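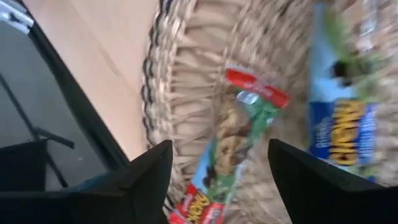 4. Setting up scheduled charging

This section covers charge timing on the Midano home charger when it is paired with a vehicle that supports delayed start. Complete section 3 (mounting and supply connection) before continuing. The charger must be energised and the status lamp must be steady green.

4.1 Before you start

Check that the vehicle's own charging timer is switched off. If both timers are active, the charger will wait for the vehicle and the session may not begin.

The charger needs a wireless signal at the mounting point. If the signal is weak, fit the Busutura extension aerial to the socket on the underside of the case.

CAUTION: Isolate the supply at the consumer unit before removing the lower cover. Do not rely on the front button to isolate the charger.

4.2 Setting the start and stop times

1. Hold the front button for 2 seconds until the lamp flashes blue.
2. Open the Midano app and select Add Charger.
3. Enter the code printed on the inside cover of this manual.
4. Select Schedule, then New.
5. Set the start time. The factory setting is 00.30.
6. Set the stop time. The factory setting is 04.30.
7. Select the days on which the schedule applies and press Save.
8. Plug in the vehicle. The lamp changes to slow amber, meaning that the charger is waiting for the start time.

Note: Times follow the clock on your phone at the moment of saving. Save the schedule again after the clocks change in March and October.

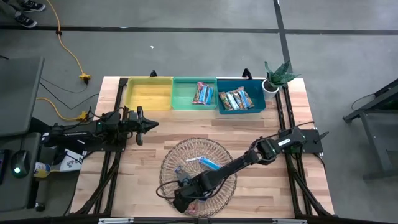
Fig. 4. Bench with three plastic bins, potted plant and round basket.

4.3 Limiting the current

The current limit is set separately from the schedule and applies to every session, including those started by hand.

1. Select Settings, then Supply.
2. Choose the limit given on your installation certificate.
3. Press Save and wait for the lamp to return to green.

CAUTION: Never set a limit higher than the figure on the certificate. On the Maldonado three-phase model (400 V), the limit applies to each phase.

4.4 Overriding the schedule

Press the front button once with the vehicle plugged in. Charging starts at once and continues until the battery is full or the cable is removed. The schedule resumes with the next session.

4.5 Fault codes during scheduling

E200: no clock signal. Restore the wireless connection and save the schedule again.
E300: vehicle not ready. Unplug, lock and unlock the vehicle, then plug in again.

If either code returns, contact the Gullville service desk with the serial number from the side label.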